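Closmont, portes ouvertes chez Presia : le bureau sans papier, vu de près

Le carton d'invitation (en papier, donc) promettait « une administration allégée ». Presia gère les dossiers d'adhérents de plusieurs mutuelles et ouvrait ses locaux de Closmont au public le 17 septembre 2020. J'y suis allé avec Ruan Joubert, qui travaille dans les archives et que ce genre de formule met de mauvaise humeur. On nous a remis un badge, un plan de l'étage et une brochure de 8 pages.

La visite commence par une salle de réunion et un exposé de Dewanti Sutanto, responsable du traitement des dossiers. Elle parle bien, sans lire ses notes. Le chiffre du jour est projeté en grand : 3838 dossiers numérisés depuis l'ouverture du site. J'ai demandé combien il en restait. « On affine le périmètre », m'a-t-elle répondu. Ruan a noté la phrase mot pour mot au dos de son plan.

Ensuite, les bureaux. Le couloir est propre, les portes ont toutes leur pictogramme, et l'on nous fait remarquer les poubelles de tri. Puis on arrive au poste où l'on trie les feuilles, et l'allègement en prend un coup. Le tas coule entre les machines, à côté d'une grosse imprimante noire, avec des feuilles pliées, d'autres chiffonnées, quelques-unes debout sur la tranche. On y plonge les deux mains et on tire ce qui vient.

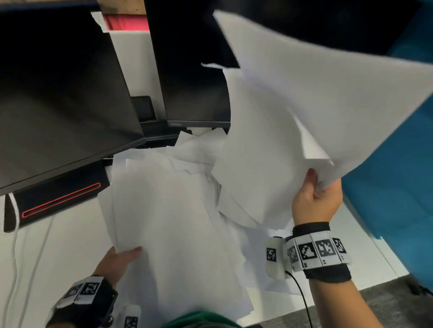
Le tri à la main, au pied de l'imprimante noire.

J'avoue avoir cherché la méthode. Pas de bannette, pas de chemise, pas d'intercalaire que j'aie su repérer dans ce fouillis. Yoga Wibisono, notre guide pour l'étage, assure que le premier passage sert à séparer ce qui peut resservir de ce qui part au recyclage. Soit. Mais une feuille froissée ne repasse pas dans un bac d'imprimante, et j'aimerais voir le taux de récupération. Il n'est pas dans la brochure. On y trouve en revanche le prix de Lumenta, le logiciel maison : 116 euros par poste et par mois, ce qui fait cher pour une promesse.

Ruan, plus patient que moi, a fait observer que rien n'était imprimé sur les feuilles que nous avions sous les yeux. Du blanc, partout. Que trie-t-on, au juste, quand on trie du blanc ? Yoga a parlé de formats et de grammages, puis de la suite du parcours.

Côté écrans, le constat est le même. Les feuilles ont gagné le bureau et filent jusque sous les moniteurs. Une partie est déjà en pile épaisse, sans être égalisée, le reste s'étale en éventail. Je veux bien que le travail soit en cours - mais un coin de table dégagé pour poser ce qui est fait, cela ne coûte rien et change tout.

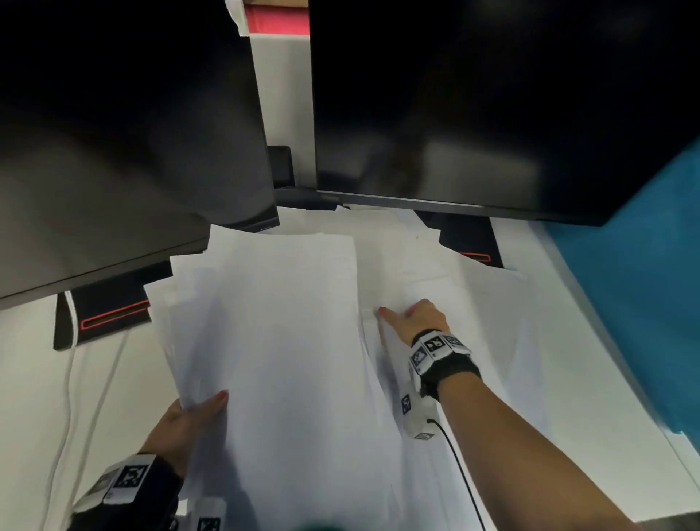 Feuilles blanches sur bureau blanc, sous les deux moniteurs.

La fin du parcours m'a paru plus honnête. Au sous-sol, les rayonnages sont étiquetés, les boîtes datées, et la personne qui nous reçoit connaît ses cotes par cœur. Ruan y serait resté jusqu'au soir. Elle nous a dit franchement que le papier continuait d'arriver au même rythme qu'avant, et que le grand déménagement des boîtes était repoussé à novembre.

Café correct, biscuits secs. Pour venir : parking de l'entrée nord, peu de places, mieux vaut prendre le bus et finir à pied. Les visites sont gratuites, sur inscription à l'accueil, et durent un peu plus d'une heure. Demandez à commencer par le sous-sol.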